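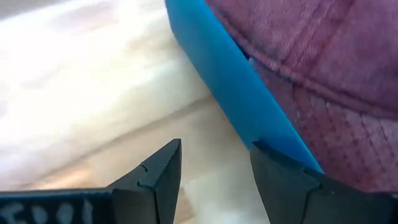

Erarberg共享工坊今日宣布,会员自建的双臂整理台Skuner进入开放试用阶段,首个练习任务为帽子分拣。与形状固定的零件相比,帽子质地软、边缘不规则,抓取位置较难统一。Skuner的夹爪指尖内侧带有小缺口,腕部装有相机,操作者可近距离查看指尖与布料的接触情况,例如右侧指尖触到亮蓝色弧边时,旁边暗红紫色布料的斜纹和缝线也清晰可辨。

整理台由会员利用业余时间搭建,累计用时222小时。台面采用浅色木板,外围为黑色铝型材框架,两条机械臂分别从两侧伸入,后侧并排放置蓝、黄两色塑料箱。布线和夹爪调校在工坊内完成,框架尺寸也按工坊现有工位确定。
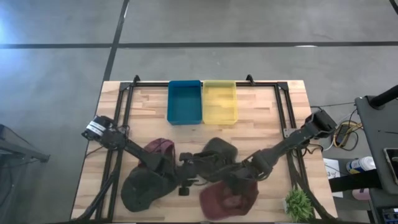
Laiba Ghauri表示,搭框架只用了几个晚上,大部分时间花在两臂的配合上,“两只夹爪在台面中间靠得很近,动作顺序得一遍遍改”。她希望试用者多带自己的旧帽子来,软硬不限。

项目组已记录超过1000次抓取尝试,包括未成功的尝试。相关记录连同框架图纸、接线表和零件清单,将于3月向工坊会员开放。Babar Paracha负责图纸整理,Shabnam Mirani负责接线表校对。
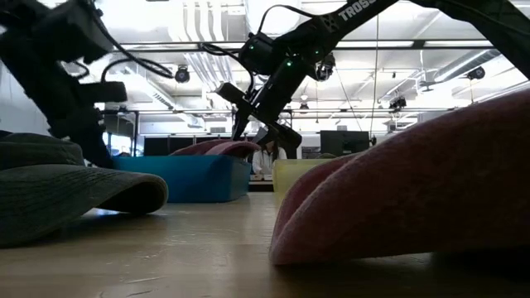 Skuner整理台近景,左前方为橄榄绿色渔夫帽。

开放试用安排在每周三晚间,每场限5人,每人上机20分钟。首次参加者须先完成工坊的设备安全说明,长发应束起,机械臂通电期间不得将手伸入框架内。自带物品请先交现场人员查看,带有金属饰件或硬质胸针的帽子暂不接收。

试用报名及图纸咨询,请至Erarberg共享工坊前台登记。

媒体联系人:Lizeth Alvarado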